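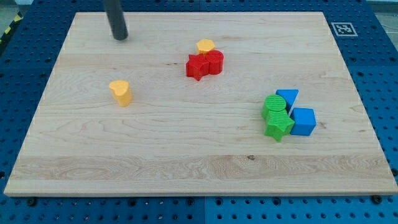
Chapter 5
The Work Surface

The arm you assembled in the earlier chapters can now move to a commanded position and come back to it. That is enough to wave at a wall. Before it can pick anything up, it needs a place to work, and that place has to stay put from one session to the next. Most failed grasps in a home build are blamed on the gripper or the code. A good share of them come from a board that slid a little when somebody leaned on the table.

This chapter covers the base, the board, the reference marker and the test pieces. At the end of it you will have a surface whose position is known to the arm, and a set of blocks to practice on. No new electronics are needed.

5.1 The base

Use a perforated base. The regular grid of holes lets you bolt a part down, take it off and return it to the same holes later. The base may be made of several panels, as the blue one here is, but check the seams with a straightedge before mounting anything across them. A step you can feel with a fingernail should be shimmed out.

If you share a shop, mark the reach of the arm. Yellow-and-black tape on the floor is cheap and most people understand it. The Wurgate shop, where the Ondach arm used in this book was built, requires tape before any powered joint is switched on.

5.2 The board

The board is a light maple rectangle. Maple is hard enough to take a dropped block without denting badly, and its pale color gives good contrast with red, green, blue and yellow parts. Grain and small knots do no harm to the arm, but a dark knot can be picked up by a careless color threshold. Section 5.5 shows how to test for this.

Fasten the board to the base with bolts. Two along the near edge will show their heads, so keep them out of the paths you plan to use. Tighten by hand, then a quarter turn more. Wood moves with the seasons - a board fitted in September may need its bolts checked again in January.

5.3 The marker

The square black-and-white tag goes on the base, just outside the far edge of the wood. Do not put it on the board itself, where blocks will cover it. Print it on matte paper with a white border left all the way around, and glue it flat. Measure the printed size with calipers and enter that value in the Miveo settings file, not the size you asked the printer for.

5.4 The test pieces

The blocks are simple prisms: cube, cylinder, triangle, hexagon, star and heart. Print them with 3 outer walls and 100 percent infill if you want them heavy enough to stay where they are set. Leave the layer ridges alone. Sanded sides look better and slip more.

The shapes are not equally hard. A cube offers two pairs of parallel faces. A star offers points, and a gripper closing on a point tends to turn the piece. The heart has one good approach, across the lobes, and several poor ones. Spacing matters as much as shape: a heart alone on open wood is an easier target than a cylinder pressed against a star. Begin with single pieces and move on to clusters once the Lynch routine in Chapter 6 runs without a miss.

Before reading on, bolt down your own board and record the distance from the marker to each corner. You will need those numbers in Section 5.5.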